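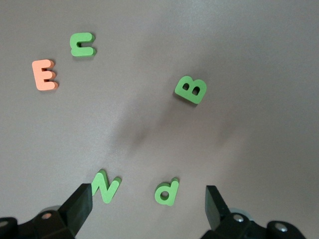

Foam letters on a gray tabletop.

Family Word Night is coming back to the Karagiannis Library in May, and this year it gets the whole ground floor! Last spring's evening drew 188 people into a room meant for far fewer, so the doors between the reading room and the children's wing will be open from 5 p.m. on.

Chiharu Yoshida, who runs the children's programs, has put together 20 word games for kids from age 3 up, with rhyming bingo, a giant crossword on the floor and a spelling relay that parents are very welcome to join (last year they got pretty loud). The Floso Bakery is bringing alphabet cookies, and the Ninenus Bookshop has donated 400 picture books, so every child can pick one to take home.

Entry is free. Sign up at the front desk or just walk in. Parking is behind the building, off Vodton Street, and the story hour in the reading room starts at 6:30 p.m.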